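Search this site
Type and press enter

Folding Ring Apron Stools: The Jeser Ringside Seat Reviewed

Last updated: Sunday, May 26, 2019
2 min read

I go to a lot of small wrestling shows, mostly at the Drimdale armory and the fairgrounds in Lultville. The seats are whatever the building has in the closet. After one bad night in March on a metal chair with a bent leg, I bought my own. Both buildings let you bring a folding chair into general admission if it fits under the bleacher rail when closed.

The Jeser Ringside is a padded folding chair with a steel frame and a vinyl seat. I paid $154 for two, shipped. I have used them at every show this spring, including a long TV taping.

The padding is the best part. It is firm and it does not go flat after the first hour, the way the cheap ones do. The back is a little lower than I would like. If you are tall, it will hit you under the shoulder blades. The legs have wide rubber feet that grip on a gym floor and on concrete. On the grass at Lultville they sank some, but no worse than anyone else's chair.

Folding it takes one hand once you get used to the latch. The latch was stiff out of the box. I put a drop of oil on it and it has been fine.

There is a cup holder on the right side. It fits a can or a small soda. It does not fit the big souvenir cup they sell at the armory.
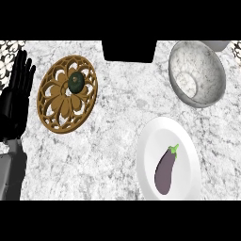

Will it hold a bigger person?
The tag under the seat says 525 pounds. I am nowhere near that, but my brother-in-law is a large man and he sat through a full card in it with no creaking.

I also tried the Lakatos Arena Chair, which costs less. It is lighter to carry from the parking lot, but the seat is thin and the carry strap came unstitched at the second show. I gave it to my nephew for fishing.

The Jeser comes in black or red. The red shows scuffs. There is no carry bag, and I think there should be at this price. Replacement feet are sold separately in packs of four.

I would buy it again if I went to at least one show a month. For a couple of shows a year, use the building's chairs and bring a cushion.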